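3.2 Loose items and where they were put down

The study looked at how small things collect on shared work surfaces, and at how people sort them when asked to clear up. We followed six shared rooms in the Usto building from May onward. At the last visit we logged 96 loose items, of which 40 were cables, adapters or power strips. The rest were mostly things people drink from, small containers and packaging.

Drinkware was coded as "resting" if it stood upright and as "displaced" if it lay on its side. The distinction matters for the clearing task, as participants picked up displaced items first in more than 40 percent of trials. A basket fixed at the edge of a work area was coded as storage whether or not it was used as such.

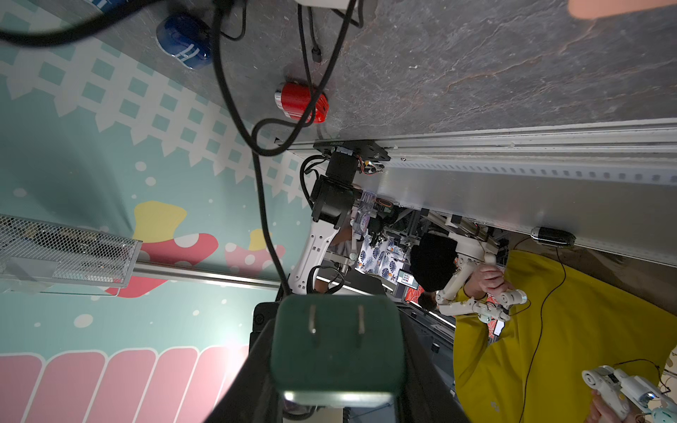 Figure 2. Tabletop with a blue mug and a red cylindrical item, both coded as displaced; gray mesh basket mounted on a rail in front of the mural (coded as storage).

Cables were harder to code. A cable that crosses a surface may belong to something fixed in place, and in that case it isn't clutter in our sense. We followed the Berisha scheme and counted a cable as loose only if both ends could be moved without tools. Cord that had been bundled and tied was entered as one item, whatever its length.

Power strips on the floor formed a group of their own. Participants rarely moved them, even when the instruction was to clear everything in reach, and several asked first if they were allowed to. Chargers and plug adapters were treated differently - most were gathered up unless they were plugged in. A charger lying next to a strip was coded as "near", and an adapter sitting in a socket as "in use". 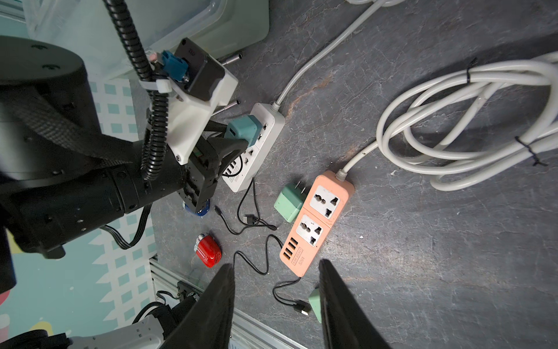
Ottmar Kramer objected to the last of these codes when he read the draft, writing that an adapter left in a socket with nothing attached to it is as much clutter as a cup on a desk, and that "in use" gives it too much credit. We kept the code but split it in 2 for the counts in Section 4, with and without a device attached.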